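Catering and Cabin Service, Unit 4
Handout: Special meals on board, from order to tray

Last updated: May

Read this before the practical session. It covers how a special meal is ordered, made, loaded and served on a medium-haul flight, and where mistakes usually happen. The airline in the worked case is Ralelex and its kitchen contractor is Civel.

1. What counts as a special meal

A special meal is any meal that differs from the standard tray and has been requested before departure. Airlines sort them into medical (diabetic, low salt, gluten-free), religious (kosher, halal, Hindu), vegetarian and vegan, and children's meals. Each has a four-letter code, such as VGML for vegan or DBML for diabetic. The code travels with the passenger's booking and is printed on the meal label.

A choice between chicken and pasta made on board is not a special meal. Students often confuse the two in written work.
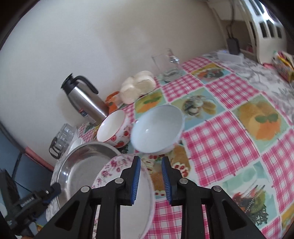 2. Ordering and cut-off times

Ralelex closes special meal orders 28 hours before departure. Kosher meals close earlier, as they are bought in sealed from an outside supplier. After the cut-off the kitchen receives a final list by flight number, and later changes are made by telephone only.

Passengers who rebook at short notice are the main source of missing meals. The request stays with the old booking unless the agent copies it across. Check this first when a passenger says a meal was ordered and it is not on the list.

3. In the kitchen

Civel prepares special meals in a separate room from the standard line. In the worked case the kitchen produces 547 trays for the morning bank of flights, of which 32 are special meals. The numbers are small, but each tray has to be checked by hand.

The order of work is:

- print labels from the final list
- prepare allergen-free meals first, on cleaned surfaces
- cover and label each dish before it leaves the bench
- check the label against the list, then sign
- chill and hold until loading

A dish without a label is thrown away, even if the cook is sure what it is.

4. Crockery and presentation

Economy meals are packed in foil or card. Business class meals are plated on china, and the special meal should look as close to the standard one as the diet allows. Kosher meals stay in their sealed packaging until the passenger has seen the seal. 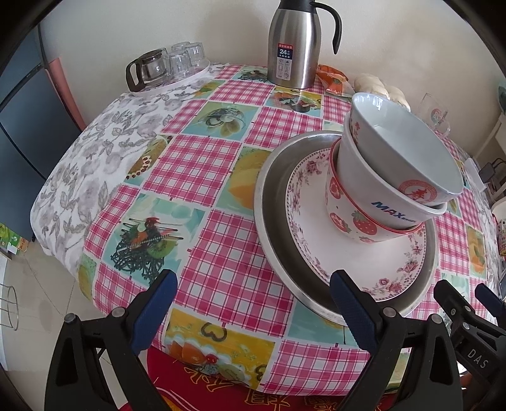 Rose-patterned plate resting in a stainless-steel basin.

5. Loading and service

Special meals go in a marked drawer at the top of the first trolley. The senior crew member checks the drawer against the list before the doors close. A missing meal can sometimes still be sent out at this stage. Once the aircraft has left, the crew can only offer what is on board.

Special meals are served before the main service. Confirm the name and the meal type with the passenger, not the seat number alone, because people move.

6. Written task

Gunn is a small carrier flying one daily return to Dratoseck. It wants to add a vegan and a gluten-free meal. Write 400 words on the cut-off time you would set, how the meals would be labelled, and what the crew should do if one is missing. Bring a printed copy to the practical.

Related handouts
Unit 2: Reading a galley plan
Unit 3: Cold chain and holding times
Unit 5: Drinks and bar trolleys
Unit 6: Waste and returns after landing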